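Memach hand-held grippers: a review after one long season
Posted 24/04/2021 by Palesa Joubert

I run the training floor at Tapia, where we used to pack lunches by hand and now spend a good part of the day teaching machines to do it. We bought our first pair of Memach grippers in January, and so many of you have written to ask whether they're any good that I thought I'd better sit down and answer properly (with a pot of tea, so forgive the length!).

The idea is simple enough. You hold one in each hand, do the job the way you've always done it, and the arms on the packing line learn from the recording. My crew took to it faster than I did, I'll admit. The squeeze is light, the finger pads hold on to a lid nicely, and the marker cube on top has taken some hard knocks without coming loose.
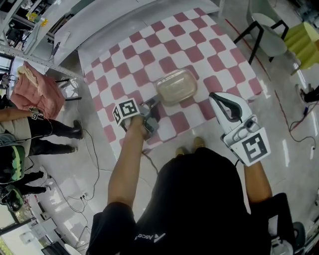 What I like less is the cable. Ours came with a short one and we had to order the longer kind separately, and I do wish Memach would put it in the box. The weight is fine for ten minutes and a nuisance after an hour, so we stop every 4 demonstrations and shake our hands out. A good shift gives us 200 clean recordings, and our best week came to 600, which called for cake.

Now, the part most of you asked about. Yes, the jobs have changed. Two of our packers moved over to Balik, across town, when the line arms came in, and I miss them both. The ones who stayed are paid a grade higher and sit down a lot more, but they talk less while they work, and it took me a while to notice how much I missed the chatter. We've gone back to working in pairs for the fiddly tasks, and that has brought some of it back.
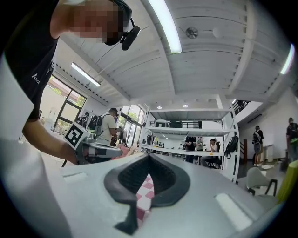

One hand on a gripper, a second gripper up close, headset on.

We also tried the Uren set for 10 days. It's lighter and the grip is softer, but it kept losing its calibration and I spent my evenings on the phone with their support desk (lovely people, all the same). Memach stays. Four stars from me, and I'd happily give the fifth for a longer cable and a smaller handle, as half my crew have hands like mine.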